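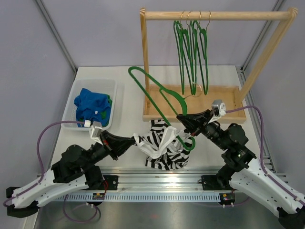
*条纹衣服、绿色衣架和带托盘的浅色木衣杆*

聊到条纹衣服的时候，Ningsih Ngui 的语速一下子快了起来。“条纹最好玩！挂歪一点点你都看得出来。纯色的衣服歪了还能骗骗人，横条纹骗不了，左边肩膀高了，整排线都跟着斜过去。”

她在一家叫 Kotard 的小工作室做衣物整理，教人叠衣服、挂衣服，也帮搬家的客人重新安排衣柜。我原本准备了一页关于收纳的问题，结果大半个下午都在谈衣架，而且我一点也不觉得亏。

先说她为什么偏爱带底托的小衣杆。浅色木头，上面一根横杆，底下一个浅浅的托盘，边沿只高出一点。“很多人买衣杆只看能挂多少，我先看下面。袜子、腰带、换下来的围巾，总得有个地方落脚吧？有个托盘，东西就不会一路散到地板上。”她自己家门口放的也是这种，托盘里常年躺着钥匙和一卷粘毛纸。

衣架她喜欢用同一种颜色。她给 Kotard 的练习课挑了绿色，理由很简单：好看，心情好。“黑色白色当然百搭，可是你早上打开柜门，看到一排绿的，多精神啊！”我问她颜色统一是不是太讲究了，她笑着摆手，说真正要统一的是形状，肩宽差不多，衣服挂出来才齐，颜色算是给自己的奖励。

接下来是我最想学的部分：衣服到底怎么上衣架。我一直是从领口硬塞的，说出来她倒吸了一口气。

“领口会哭的！”她说，“T恤也好，针织也好，衣架从下摆进去，先送一边肩膀，再送另一边，最后让钩子从领口出来。领口你只要轻轻扶着，别拉。”她让学员先把衣服在桌上摊开，找到领子，一只手捏住，另一只手拿衣架。软塌塌的一团布，先找领子总没错，找到了领子，前后左右就都清楚了。

我试了三次。第一次衣架倒是进去了，一边袖子卷在里面；第二次前后反了；第三次总算像样，她在旁边鼓掌，鼓得比我该得的热烈得多。

至于还没轮到挂的衣服，她主张放在带孔的浅筐里，半透明的白色塑料筐就很好，看得见里面是什么，不用翻。“蓝的绿的堆在一块儿也没关系，筐子本来就是给它们堆的。我不赞成什么都要叠好再放进筐里，那等于叠两遍，谁有那个时间？”她只坚持一件事，就是筐不要太深。深筐底下的衣服容易被忘掉，她有一位客人 Ludger Schwerdtfeger，从深筐底翻出过一件找了八个月的毛衣，高兴得当场穿上了，那天可是大热天。

说到客人，Ningsih 见过的最大一个衣柜，光衬衫就有200多件。她和同事 Sugeng Lubis 整理了整整三天，衣架中途用完，Sugeng 跑出去补货，回来发现买的全是儿童尺寸。“衬衫挂上去肩膀都垂下来了，像一排没睡醒的人。”两个人笑到坐在地上，最后那批小衣架拿来挂了裤子和领带，倒也合适。

我问她，哪些衣服她不挂。她想也没想：厚毛衣不挂，会越坠越长；针织长裙不挂；泳衣不挂。外套、衬衫、连衣裙要挂。夹在中间的那些看料子，捏一捏肩线，有弹性、分量又重的就叠起来。带横条纹的棉上衣她一定挂，这一条里有多少是私心，她自己也承认说不清。

“还有，挂好以后用手从肩膀往下顺一下。”她边说边比划，手掌在空气里慢慢滑下来，“就这一下，我太喜欢了。衣服突然就是衣服的样子了。”

九月起，她打算在 Kotard 多开一节只讲挂衣服的课，不讲叠，不讲换季，带学员从筐里一件件拿，一件件上杆。我已经报了名，顺便问她要不要自带衣架。她说不用，但可以带一件你最不会挂的衣服来。我要带的是一件吊带连衣裤，她听完安静了两秒，然后说：“太好了，这个我们可以讲半个小时！”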